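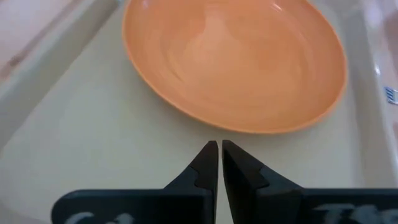
4.2 Household recovery after the November floods

We turn now to what we found most exciting in the fieldwork, which was how quickly people in the lower valley began to sort out their own water and food once the river had gone down. The survey covered 1,025 households in the four settlements of Warkeo, Gakach, Abbasi and Astari. Warkeo and Gakach sit on the old flood plain and took the worst of the silt. Abbasi is a little higher, on the gravel terrace, and Astari is split by the road, so that its two halves had very different weeks.

Interviews were held in people's homes or, where the home could not be entered, at the nearest dry place. We asked each household when it first had clean drinking water, when it first cooked a full meal, and who it had turned to for help. The third question produced by far the longest answers, and we are delighted that so many people gave us their time in the middle of shovelling!
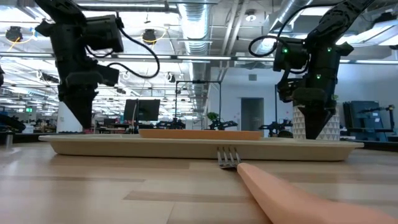 Figure 3. Two-arm tabletop set-up with a long beige tray and a patterned planter.

Wells were the first concern nearly everywhere. In Gakach the shared wells had been topped with mud, and families drew from a single spring above the chapel until the first tanker came through. The queue at the spring started before six in the morning, and it quickly became the place where news was passed on: which lanes were open, whose roof needed a tarpaulin, where the next delivery would stop. We had not planned to study the queue at all. By the end of the first week of interviews it was plainly the best source we had, and we added a short set of questions on it (see Appendix B).

Cooking came back more unevenly. Households with gas bottles stored upstairs were making hot meals on the second day, while those that cooked on wood had nothing dry to burn. Shared kitchens filled the gap. There were 37 of them at the peak, most run from a garage or a school room, and the largest, in Warkeo, was serving over 1,000 meals a day. What struck us again and again was how little of this appeared in the official plan for the valley, which assumes that food will arrive ready packed from outside. 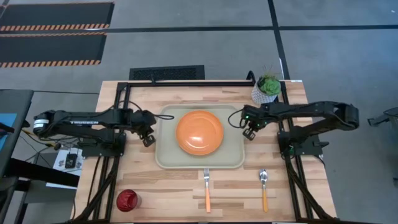
Figure 4. Orange plate on a beige tray at the centre of the table, with an arm on either side.

The kitchens did more than feed people. Sigrún Kragh, who led the interviews in Astari, noted that residents on the cut-off side of the road used their kitchen as a meeting point, a charging station and a place to leave messages. Of the 200 households on that side, nearly all named it among their three main sources of help. On the connected side the answers were much more scattered – relatives, shops, the parish, a brother-in-law with a tractor – and the kitchen came some way down the list. We think this contrast deserves a study of its own, and we would love to see one done in another valley. 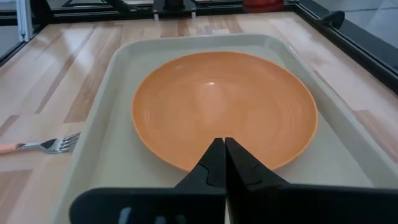
Portion size turned out to be a surprisingly lively topic. Kitchen teams in Warkeo and Abbasi had no scales and no common measure, so they served by the dish, and a dish in one garage could hold twice what it held in the next. Comparing meals between settlements is therefore harder than it sounds. A shallow plate like the orange one sitting on its tray here takes a decent helping of rice but very little soup, and soup was what most kitchens made in the first week. We have therefore reported meals as served, with no attempt to turn them into weights, and we ask readers to treat the totals for the two settlements with care.

Road access explains part of the remaining difference. Abbasi could be reached by lorry throughout, and its kitchens closed early as shops reopened. Gakach waited longest, and two of its kitchens were still open when we left the valley. The timing of closures, together with the return of piped water, is taken up in section 4.3.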